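The Red Star

Padmavathi Marar came back to Gorkport on a Monday, with one suitcase and the key of her aunt's toy shop.
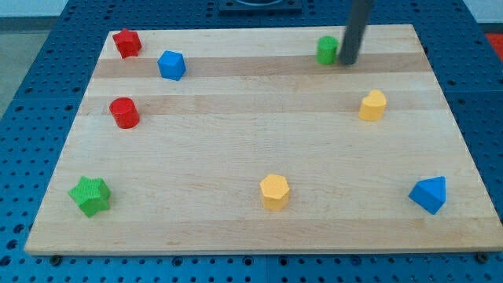
The shop was called Godinho, after some owner from before her aunt, and it had been closed for 8 months. Inside it smelled of dust and old paper. Her aunt had made wooden sets for small children and also sold sets from other makers, and all of them were mixed now in the same drawers. Padmavathi put what belonged together on the striped maple board, as her aunt used to do before packing. She had the yellow heart and the yellow hexagon, the two cylinders, the blue cube, the blue triangle. She had a red star and a green star. She looked at them for a long time, and then she looked at the order book.

The last order was number 453. It was written in pencil, in a hand that was already weak. "For A. Tamihana. No red star, please."

She knew Angus Tamihana a little. He repaired boats and he lived above the bakery. In the evening she went to him, with the book under her arm.

"I forgot about it," he said, but he let her come in.

He made tea. It was very strong and she drank it slowly, to be polite.

"Why no red star?" she asked.

"My son had the same set. When he was three, he threw the red star from the ferry. He wanted to see if it swims." Angus moved his cup a little to the left. "He cried until Firkora, and after that his mother bought him an ice cream. Now he has a daughter. I wanted to give her the set as I remember it."

"Your son will notice?"

"He will notice first of all."

Padmavathi walked home along the harbor. The lamps were on and the last ferry was coming in, with not many people on it. She thought about her aunt, who had written the word "please" into her own book, where no customer would ever read it.

In the morning she took a box and lined it with thin paper. She laid the pieces inside, the heart next to the hexagon, and the green star in the corner. The red one she held in her hand. Then she put it in the pocket of her coat and went to find some string.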